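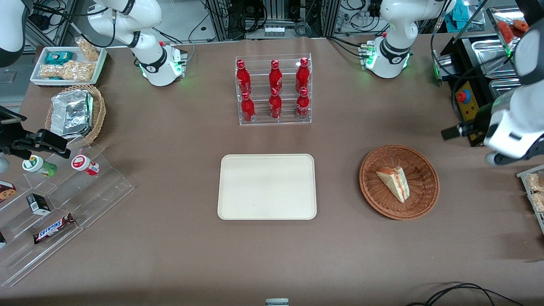
2019-01-08: Second week with the arms

Veikko asked us all to keep a few notes while Tellero settles in, and I'm afraid mine are turning into a diary, so here goes. I came in at a quarter to seven and for once there was no line of trays waiting for me. For 16 years I have set out the snack table with my own two hands, the Cokes in the rack, the cake in its basket, and now I mostly fill the stock and stand by the yellow box with the red button (Pui-shan calls it my new boss!).

I do like the arms more than I thought I would. My wrists are better already, and over 95 orders went out before lunch yesterday. But Yi-chun and I used to talk the whole time we packed, about her boys, about soup, about nothing, and now she is down at the Raka counter doing refills and I only see her at break. I miss that more than I expected to.

Sze-wing showed me how to teach it a new spot for the Snickers. I got it wrong twice, and she was so patient. She says in November we'll all be paid on the operator scale, which would be lovely, though Yung-ching wants to see it on paper first and I think he's right to.

Must remember to ask about the foil. It crumples differently every time I wrap something and I'd like to know if that matters to the gripper. Also bring Yi-chun her dish back.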